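About Clunlow

Hi, I'm Santosh Bhatia, and I started Clunlow because I was sick of writing the same gripper code over and over. We make software for teams who teach robots to handle soft stuff (clothes, towels, bedding, anything that flops), and we do it from two rooms above a bike shop with far too many laundry baskets in them.

Before this I spent years at a packaging firm called Iordache, tuning controllers for arms that moved boxes. Boxes are easy! You know where the corners are. Then a customer asked if the same arm could pick up a pillowcase, and I lost a whole October to that pillowcase and came out of it with a new career.

So what do we make? Two things, mostly. Cimier is our recording and cleanup tool. It takes video from a hand-held gripper, works out where the gripper was at each moment, lines that up with how wide the jaws were open, and throws out the stretches where tracking slipped. It runs at 60 frames a second, and it'll tell you which clips are bad before you've packed up and driven home, a feature I'd have paid a lot for back in the day.

Alell is the other half. It's the part that trains on those clips and then sends motions to the robot. It looks at the cloth, picks a spot to grab, plans a short move, then looks again and changes its mind if it has to. We keep the moves short on purpose. Fabric slides and bunches up in ways I still can't guess, and a long plan goes stale fast.

Our shared library now holds 3,000 clips of folding and sorting, all from real homes with real bedspreads and busy patterns. A plain gray table in a lab teaches a vision model very little about a zigzag sheet under a printed cloth, so we go where the laundry is. Every release has to get through 96 saved test runs before it ships, and yes, I've held one back over a single sock.

We're a small crew and we answer our own email. If you've got a robot, a pile of washing and a bit of patience, write to us and tell me what keeps going wrong. I love those emails, the messier the better.
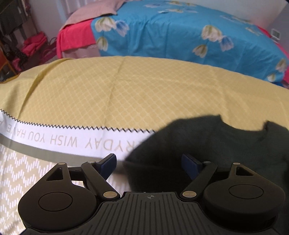 Do I need a robot arm to start using Cimier?

You can start with just a hand-held gripper and a laptop, then add an arm later when you're ready to run Alell.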